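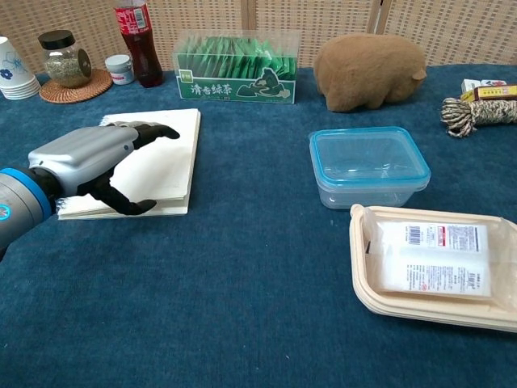 Passengers booked on the first Rallum flight out of Didby since August were told at the check-in desk that the aircraft was on its way, that it was a very nice aircraft, and that it was at present in another country.

It did not arrive. Nor did the second one, which had been due to follow it, and by early evening the airline had scrapped 8 of the 13 departures it had planned for its opening day back at the airport. Those who had turned up with suitcases, pushchairs and in one case a cello were given a voucher for the cafe, which had shut at three.

Rallum stopped flying from Didby last summer, blaming weak demand and what it called "the wider picture". It announced its return in the winter with a poster campaign built on the words We're Back. The posters were still up in the terminal on the day, one of them directly over the queue for rebooking, and were much admired.

The airline said the trouble came down to two aircraft leased from Rivadeneira, the charter firm, which were not released in time because the paperwork moving them to Rallum had not been completed. Rivadeneira said the paperwork had been completed but that Rallum had sent it to the wrong office. Rallum said the office was the one on the form. Rivadeneira said it was an old form.

Airport managers, who had laid on extra security staff and a ribbon, said they were disappointed. The ribbon was cut anyway, shortly after ten, in front of a flight to Pomell which left 4 minutes early and 297 minutes later came back. It had reached Pomell without difficulty, sat there while the crew were asked whether they could do an extra trip, and returned with most of the people who had been hoping to come the other way. This was the best performance of the day.

Others did less well. The late morning service was shown on the departure boards as boarding for nearly two hours, during which its passengers stood at a gate with no aircraft outside it. When the word finally changed to cancelled there was a small cheer, according to people who were there, mainly from those who had bet on it.

A family heading for a wedding were moved to an afternoon flight, then to an evening one, and then to a coach. The coach came. They were understood to have missed the ceremony and most of the meal, and to have arrived during a speech about patience.

Rallum's first statement, put out at noon, spoke of "a small number of schedule adjustments". A second, at four, regretted "some disruption". The third was sent a little before seven and used the word sorry, though it was the passengers' understanding the airline was sorry for the understanding it asked for, the sentence having lost its way somewhere in the middle.

Under the rules, anyone whose flight was cancelled on the day is entitled to a refund or another seat, and to food and a bed if they are kept waiting overnight. Rallum said it would honour this in full and asked customers to apply through its website. The website spent much of the afternoon inviting people to book flights from Didby, from £19 one way, including several it had already cancelled. A number of people did. They have been promised refunds as well.

The hotel opposite the terminal took in those who could not get home. It has fewer rooms than there were people wanting one, and the rest were sent by taxi to a guest house in the town, where breakfast was reported to be excellent and served until half past eight, by which time the taxis back had already left.

Didby has been here before. The airport has lost three airlines in six years, one of them halfway through a press conference about its plans for growth. It has a runway long enough for much larger planes, a car park which makes a good profit, and a viewing terrace popular with people who like to look at aircraft and who have learned to bring a book. Local firms have long argued that the town needs a link to Pomell if it is to hold on to jobs. The council agrees, and put money into the new route in the form of a marketing grant. It would not say how much. The posters are understood to have been part of it.

Asked whether the grant might be paid back if the flights did not run, the council said it was far too early to talk in those terms and that the first day of any service was bound to be a learning experience. It added that it had every confidence in Rallum. Rallum said it was grateful for the council's confidence and hoped to earn it.

Cabin crew had their own view, shared with passengers over the cafe's closed shutters. Several had been called in at dawn, put into new scarves and then left in the staff room. One was said to have handed round the complimentary biscuits meant for the inaugural flight, on the grounds that they would only go off.

Not everyone came away cross. A couple who had booked the Pomell trip as a surprise for an anniversary said they had spent a perfectly pleasant day watching the arrivals board, had met some lovely people in the queue, and would be flying from somewhere else.

The two missing aircraft were expected to be released once the right form had reached the right office. Rivadeneira said this should not take long. Rallum said it had been told the same thing the week before. The airline plans to run a cut-down timetable until both planes are in place, with the morning and evening services to Pomell going ahead and everything in between described on its website as "to be confirmed". Passengers are advised to check before they set out, and those without access to the internet are advised to ring a number which, when tried on 29 March 2015, played a recorded message saying that the Didby office was closed until further notice and thanking callers for a wonderful summer.

Rallum said the message would be updated.

We use cookies to make this site work and to show you things you may like. By carrying on reading you agree to this. OK / Find out more

Comments (6)

runwayroger
I was on the one that went. Smooth flight, nice crew, no complaints at all except that my bag is still in Pomell.

Sal T
We were at that gate. For two hours they kept telling us to have our passports open at the photo page. My arm still hurts.

Mrs Plumb
The cafe shutting at three is nothing to do with Rallum. It has always shut at three. I have written to them about it more than once.

gatefourteen
How much of our council tax went on those posters? Serious question. There is one on the bus shelter by the library and the buses don't turn up either.

Sal T
@gatefourteen I asked at the desk and was told it was a matter for the council. Rang the council, who said it was a matter for the airline.

oldpropman
In fairness to them, lease handovers are fiddly and this sort of thing goes wrong more often than people think. What you don't do is sell the seats first. Anyone who wants their money back should keep the boarding pass and the receipt for whatever they ate, and put the claim in by letter as well as on the website.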